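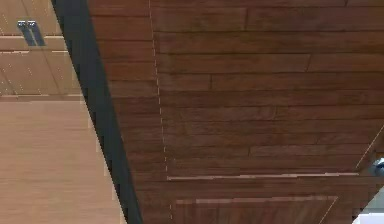

Fig. 1. Tilted view in the sofa room: dark planks, pale cabinet on the left, no arm showing.

4 min read
January 2025 | Jirayu Nakpan

7. When the camera view comes up tilted

I lost most of an afternoon to this one, so it gets its own section. You load the room in Pradwood, you hit Start, and the viewer gives you a screen full of planks running off at a diagonal. The console stays perfectly calm. No red text, no warning, the joint readouts tick along like everything's fine.

In my case the camera mount had been loaded with an old offset. The arm was answering commands the whole time, I just couldn't see it, and of course I'd already sent it a reach command before I looked properly (don't do that).

CAUTION: If you have the real arm bridged to the simulator, hit the stop button on the arm itself before you do anything below. Pausing the viewer does not pause the bridge. I had mine unplugged - pure luck.

7.1 Getting the view back

1. Pause the simulation. The step counter should freeze. Mine froze at 543.

2. Open the Mounts tab and pick the wrist camera. Write down the three rotation values before you touch them, even if they look like garbage.

3. Switch Follow Arm off, then on again. If the view jumps back to something sensible, you only had a stale link and can skip to step 7.

4. If it doesn't jump, click Clear Offset. There's a second button next to it called Clear All, which wipes your joint limits too. Leave that one alone!

5. Load the mount file that came with your arm. The Tanasarn and the Clukberg use different ones and the loader will happily take either, so read the file name twice.

6. Send the arm to Home at 30 percent speed.

7. Unpause and let it settle for a bit. Now look for the floor, a wall and some of the furniture, all standing up the way furniture should.

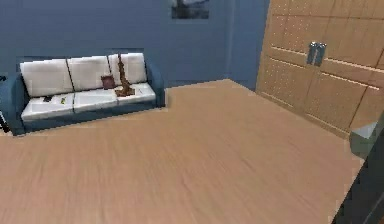
Once you're that far, jog the wrist a few degrees each way and watch how the room moves. It should swing smoothly with the wrist. If it lurches, or rolls when you only asked for a pan, go back to step 5 and check which mount file you grabbed.

NOTE: A bit of smearing on the floor grain close to the camera doesn't bother me. I get it with the texture filter on low and it hasn't hurt a run yet.

7.2 Before you trust it again

I don't start a long run straight after this fault. What I do:

1. Save the scene under a new name. Overwriting the old one brought the bad offset right back for me, and I still don't know where it was hiding.

2. Close Pradwood completely and reopen it.

3. Run 1,000 steps with the bridge off and watch the viewer, at least on and off.

4. Check the log for "mount parent missing". On my machine it showed up at step 691, well after I'd decided the problem was fixed - so let the whole run finish.

5. Turn the bridge on last, with one hand near the stop button.

If the message keeps coming back, reinstall the Indine plug-in and start over from 7.1. Copy your joint limits somewhere safe first, the installer resets them.

Related
Setting joint limits the slow way
Bridge drops out after sleep mode
Which mount file do I need?
Texture filter settings for older graphics cards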